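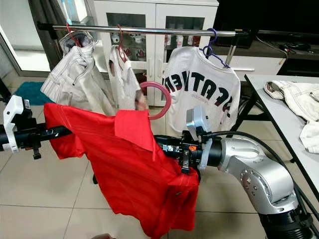
*Polo rouge, cintre rose.*

J'ai fini de trier mes vêtements en septembre. J'avais commencé par le placard de la chambre, puis les deux cartons rapportés de chez ma mère, que je n'avais pas ouverts depuis le déménagement. En tout, 70 pièces sont parties. Yolanda en a pris 6 pour son fils, le reste est allé au dépôt de Larport.

Je garde ce que j'ai porté dans l'année, plus un manteau trop grand auquel je tiens. Les pulls restent pliés, les polos et les chemises vont sur cintre, sinon le col marque. Édith Quintero m'avait conseillé de tout ranger par couleur — j'ai tenu deux semaines.

Côté dépenses, j'ai relevé mes achats de vêtements de l'an dernier : 419 euros, dont presque 300 pour des choses mises une seule fois. Cette année je note tout dans un carnet. Prochain chantier, les chaussures.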